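Blog > Workshop Notes > Equipment

Planning the Second Bench: Budget Notes for August

The current bench at Travcombe carries two arms, and the proposal is to purchase a second of the same pattern.
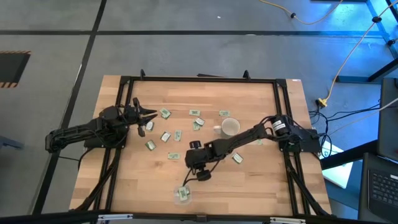 Leonor Louro wrote that the spare grippers should be ordered with the arms, as a later order would mean paying for freight twice. I have accepted the point and moved them to the first purchase.

Cabling and clamps are budgeted at 650, with a further 100 held for replacement fingers. The Baláž quotation remains valid for eight weeks - the Studcombe one has lapsed and must be requested again. Card sorting will continue on the present bench until delivery.

2 comments | 8 shares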